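Reviews > Teaching Tools > Remote Control

Treltano hand controller: two months of teaching a big arm to pick

Last updated: Jan 22, 2025
523 shares | 30 comments

I wanted to like the Treltano from the minute Senyo Quansah handed it to me, and I'm happy to say I still do. It's a grip you hold in one hand, with a trigger for the fingers and a thumb button that acts as a clutch. Squeeze the clutch and the arm follows you. Let go and it holds still while you move your hand back to somewhere comfortable. I've been using it since October to record picking runs for our bin work, and it has pretty much replaced the old pendant on my bench.

The best thing about it is the wrist. With the pendant I'd jog one axis, then another, then go back and fix the first one. With the Treltano I just turn my hand – the gripper turns with it! Kiros Tilahun had never driven an arm before and was recording picks I'd keep by the end of his first afternoon. The motion scaling is lovely too. I leave it low near the floor of the bin and turn it up for the long moves out.

Compared with pushing the arm around by hand, I get smoother recordings and my shoulders don't ache. Hiwot Yilma still prefers hand guiding for anything that needs a firm press, and I see her point, as the buzz in the grip tells you there's contact but not much about how hard. The Rornska pendant clip works fine with it, by the way.

Odd shapes are where it earns its keep. A round hairbrush wants a different approach from a tipped-over cup, and when they're touching you have to pick your angle and commit. Being able to roll the wrist a little and come in from the side makes those runs fun to record. 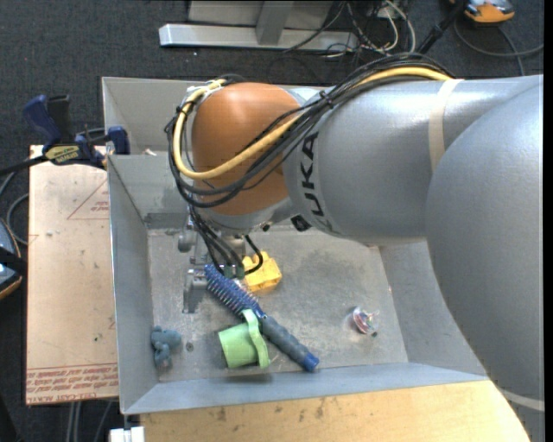 Down in the bin with the KUKA, blue brush next to the gripper.

A few gripes. The cord is too short for a big cell, the clutch button clicks loudly, and the Eltier software asks you to name every single recording before you can start the next one. Theerawat Boonyarit found a setting for auto names under the export menu, so look there first. Left-handers get a mirrored mode, but the strap still sits wrong.

I'd buy it again. Next on my list is trying it with the Asfaw foot pedal for the clutch, and I'll add notes here once I've had a proper go.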